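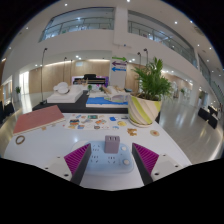
白桌子,浅蓝色插线板,充电头还插着。后面那盆绿植比我精神。

先写两句,手机还剩一点点电,写到哪算哪。

上周说要写桌子的事,一直拖。7月忙着搬,到现在才算有空坐下。起因很简单,Liesl Zürcher 从 Brutport 回来,在大厅那头转了一圈,说你们这张桌子到底是干嘛用的。我张了张嘴,没答上来。

本来是"大家的桌子"。谁路过都能坐一下,贴贴贴纸,充个电,喝口水。结果就是什么都往上放,谁也不收。我翻了下聊天记录,光是"谁的充电头落在桌上了"这句话,7月里就有人问了5次。其中两次是我自己问的。

所以下决心弄一弄。规矩定得很少,写在这儿省得以后又吵:

插线板留着。争过的。Domenica Ruchti 觉得白桌面上摆个插线板难看,想挪到地上去,我不同意,弯腰找插座找了一年了,膝盖受不了。浅蓝色其实挺好看,跟那些小贴纸放一块儿也不突兀。原来想买个嵌在桌面里的那种,问了价,600,还得在桌上开洞。算了。

充电头用完拔下来。这条最难。插上去的时候都记得,走的时候手机一揣就走了,充电头立在那儿像个小柜子。Sabina Vaněk 建议每个人在自己的上面贴个贴纸做记号,我第一反应是小学生吗,后来想想贴纸我们反正多得是,就这么办吧。我那个还没贴,选不好。

说到贴纸。这一堆是 Jaruwan Rattanakul 攒的,各种颜色,橙的蓝的棕的都有,整张的,零散的小纸片。她原来全塞在一个信封里,要哪张得倒出来翻。这回让她直接摊在桌上,横着排一排,不够再排一排。不用太齐,太齐了没人敢拿。真的,之前在 Plalley 的时候试过,码得整整齐齐,放了一个下午,来的人都绕着走,以为是展品。

那块粉红色的板子,也是老问题。平放占地方,立着又老滑下来。有人喜欢放平了当垫子,有人喜欢立在桌角。我的意见是立着,角上本来就是死角,放什么都够不着。Sheyla Flores 说立着容易被胳膊肘碰倒。都有道理,先谁爱怎么放怎么放,碰倒了再说。

小东西最烦。那个深色的圈,我问了一圈人,都说不是自己的,也没人肯扔。先留在桌子左边。还有几个蓝色的小块,黄的那片,都是一类的,收的时候一起走,别再一个一个捡了。

然后是"鸡蛋"。米色的一圆片,中间橙色,怎么看都像煎蛋,大家就叫它鸡蛋。来的小孩第一个拿的准是这个。上次我找了半天,最后在自己包里翻出来,什么时候进去的完全没印像。现在给它固定了位置,桌子右边,靠边一点,小孩够得着。
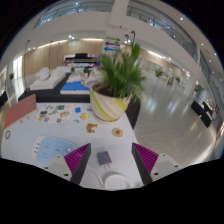

收的顺序也改了一下。以前是从小的开始收,越收越烦,收到一半就去喝水了。现在先拔充电头,插线板的线理一理,再收板子,大件走了桌面一下子就空出来,心里舒服,后面的小纸片小圆片就当散步。最后拿布擦一遍。白桌面是真的藏不住东西,一个手印都看得见,当初买黑的多好。不过后面那张台子是黑的,Domenica 说两张都黑就像开会了。行吧。

擦桌子的布,别用带绒的!!掉毛。用旧T恤剪的那种就可以,我剪了好几块,放在 Roy 那个抽屉里(对,还叫 Roy 的抽屉,虽然早就不是了)。

盆栽不动。有人问能不能搬走腾点地方,不能。花盆太沉,上次我跟 Sheyla 两个人挪了不到一步就放弃了。而且桌子后面有点绿的,坐下来人会安静一点。浇水看土,别看日子,底下有托盘也别浇太多,漫到桌上纸片就全完了。贴纸泡过水是什么样子我不想再看一次。

花了多少钱也记一下,有人问。收纳盒加两把椅子,一共1014,比预算多出80,多的那80是运费,我下单的时候没看见。盒子是从 Ukstead 寄来的,走了好久,到了发现盖子有点翘,能用,懒得退。椅子还可以,就是坐久了硬,坐垫以后再说。

还没弄完的:
盒子上的标签,字写好了没贴。
杯子放哪儿。现在是随手一放,离插线板太近我看着心慌,想在桌子另一头划一小块专门放杯子,还没跟大家商量。
贴纸用完的空纸要不要留。Jaruwan 说要留,背面可以写字。我倾像扔。

先这样试两个礼拜。要是又乱回去了也别来找我,谁最后走谁收。

哦还有,Liesl 那个问题我后来想了,还是答不上来,就是一张大家坐下来弄点小东西的桌子。她说那挺好,然后坐下来贴了半个钟头贴纸。走的时候充电头没拔。

手机快没电了,下次写柜子。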